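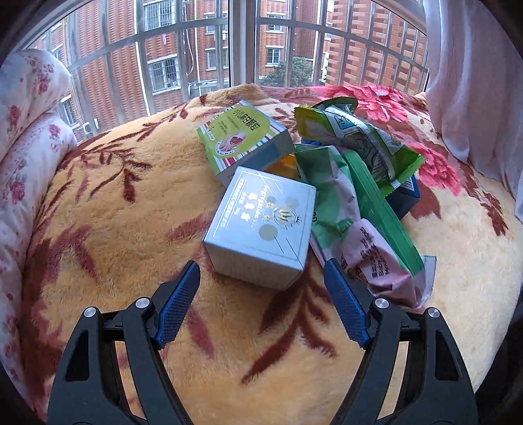

스터들로(Studlow) 예비군 물자 비축창고 정기 안전점검표

대상 시설: 스터들로 비축창고 본동, 부속동, 야외 적치장
점검 일자: 2023년 3월 29일
점검 구분: 상반기 정기점검
관련 사업: 유시스(Jusis) 동원물자 순환관리 사업
표기: 적합 / 보완 / 부적합 / 해당 없음

이전 점검의 지적사항 5건 중 3건은 조치 완료, 2건은 이번 표에 다시 올렸다. 다시 올린 항목은 비고란에 (재지적)으로 표시한다.

1. 출입 및 경계

1-1 정문 차단기 작동
결과: 적합
비고: 수동 전환 레버도 확인함. 레버 손잡이 도색이 벗겨졌으나 사용에 지장 없음.

1-2 외곽 울타리 훼손 여부
결과: 보완
비고: 북측 배수로 쪽 하단이 들떠 있음. 토사가 쓸려 내려간 자리로 보임. 되메우기 후 하단 고정핀 추가할 것.

1-3 출입자 명부 기재
결과: 보완 (재지적)
비고: 퇴실 시각이 비어 있는 줄이 여러 군데 있음. 납품 차량 동승자도 따로 적어야 한다. 지난번에도 같은 내용을 지적하였음.

1-4 열쇠 보관함
결과: 적합
비고: 봉인 상태 양호. 예비 열쇠 인수인계 기록 있음.

1-5 야간 조명
결과: 적합
비고: 부속동 뒤편 등 하나는 교체 직후라 밝기가 다름. 조치 불필요.

2. 건물 및 적재 상태

2-1 지붕과 벽체 누수
결과: 보완
비고: 본동 동쪽 처마 아래에 물 자국. 점검 당일은 맑아서 누수 여부를 판단하지 못함. 비 온 다음 날 다시 볼 것.

2-2 통로 폭
결과: 부적합
비고: 부속동 중앙 통로에 천막 기둥 묶음이 나와 있음. 현장에서 바로 옮기게 하였으나 둘 자리가 정해져 있지 않아 같은 일이 반복될 수 있음. 적치 구역을 지정하고 바닥선을 그을 것.

2-3 선반 고정 및 하중 표시
결과: 적합
비고: 본동 선반 84개 전부에 하중 표지 부착. 앵커볼트 풀림 없음.

2-4 적재 높이
결과: 적합
비고: 모포 더미는 기준선 이하. 침낭은 압축 포장으로 바꾼 뒤 높이가 많이 낮아졌음.

2-5 바닥 상태
결과: 보완
비고: 하역장 입구 콘크리트 모서리가 깨져 손수레 바퀴가 걸림. 작은 보수이므로 자체 예산으로 처리 가능.

3. 화재 예방

3-1 소화기 비치와 압력
결과: 적합
비고: 압력 지침 모두 정상 범위. 야외 적치장 소화기 보관함 문이 뻑뻑하니 경첩에 기름칠할 것.

3-2 화재감지기 시험
결과: 적합
비고: 수신반 표시와 실제 구역이 일치함.

3-3 비상구 유도등
결과: 부적합
비고: 부속동 뒷문 유도등 점등 안 됨. 시험 버튼에도 반응 없음. 교체 전까지 축광 표지를 붙이고 당직자에게 알릴 것.

3-4 유류 보관
결과: 적합
비고: 발전기용 경유만 보관 중. 허가량 이내. 유출 방지턱 안쪽에 고인 물은 점검 중 제거함.

3-5 전기 배선 및 분전반
결과: 보완 (재지적)
비고: 사무실 연장선에 난방기와 제습기를 함께 꽂아 쓰고 있음. 벽 콘센트 증설을 요청했다고 하나 신청서 사본을 확인하지 못함. 사본을 점검철에 넣을 것.

4. 물자 관리

4-1 장부와 실물 대조
결과: 적합
비고: 표본 306점을 대조함. 수량 차이 없음. 수통 한 상자는 라벨의 입고 연도가 장부와 달라 현장에서 정정함.

4-2 방독면 정화통 유효기간
결과: 보완
비고: 유효기간이 7월에 끝나는 묶음이 앞쪽 선반에 섞여 있음. 따로 빼서 교체 대상 표지를 붙일 것. 교체분은 고티에(Gauthier) 납품 일정에 맞춰 신청한다.

4-3 구급낭 내용물
결과: 적합
비고: 봉인 번호와 목록이 맞음. 개봉 점검은 표본만 실시.

4-4 전투식량 보관 온도
결과: 적합
비고: 온도기록지에 빠진 날 없음. 기록지 양식은 구형이므로 남은 것을 다 쓰면 새 양식으로 바꿀 것.

4-5 해충 및 설치류
결과: 적합
비고: 덫 위치도 갱신됨. 흔적 없음.

4-6 탄약 및 폭발물
결과: 해당 없음
비고: 본 시설은 비축 대상이 아님. 문의가 있으면 라크포트(Rarkport) 지원대로 안내한다.

5. 차량과 장비

5-1 지게차 일상점검표
결과: 적합
비고: 매일 작성되어 있음. 후진 경고음 정상.

5-2 비상발전기 시운전
결과: 적합
비고: 무부하로 기동 확인. 부하 시험은 라크포트 정비반과 일정을 맞춰 별도로 한다.

5-3 손수레와 인양 장비
결과: 보완
비고: 슬링 벨트 한 개에 올 풀림. 현장에서 폐기 표시를 하고 분리함. 대체품 수령 전에는 남은 벨트로 작업하되 동시 인양은 하지 말 것.

5-4 개인보호구
결과: 적합
비고: 안전모 턱끈 상태 양호. 장갑은 큰 치수만 남아 있다는 의견이 있어 신청서에 치수를 나누어 적도록 함.

6. 비상 대응

6-1 소집 연락망
결과: 적합
비고: 현행 명단으로 갱신됨. 게시용 사본에는 개인 전화번호가 없어야 하며, 이번에는 지켜졌음.

6-2 대피 훈련 기록
결과: 보완
비고: 참가 인원은 50명 이상으로만 적혀 있고 서명부가 첨부되지 않음. 다음 훈련부터 서명부를 같이 철할 것.

6-3 물자 불출 절차 숙지
결과: 적합
비고: 당직 근무자에게 구두로 질문함. 야간 불출 승인 순서를 정확히 답함.

조치 기한

부적합 항목(2-2, 3-3)은 통보 후 즉시 착수하고 완료 사진을 제출한다. 재지적 항목(1-3, 3-5)은 시설 책임자 확인란에 서명을 받아 회신한다. 나머지 보완 항목은 7월 재점검 전까지 마친다. 2-1은 누수 확인 결과에 따라 기한을 다시 정한다.

점검자 의견

적재 상태는 지난번보다 나아졌다. 부속동은 물품이 들어오는 속도에 비해 자리가 부족하며, 통로 문제도 여기서 생긴다. 유시스 사업 물량이 추가로 들어오기 전에 천막류를 야외 적치장 덮개 구역으로 옮기는 방안을 검토하기 바란다. 옮길 경우 덮개 고정 상태를 점검 항목에 추가한다.

점검자 서명:
시설 책임자 확인:
사본 배부: 스터들로 창고 사무실, 라크포트 지원대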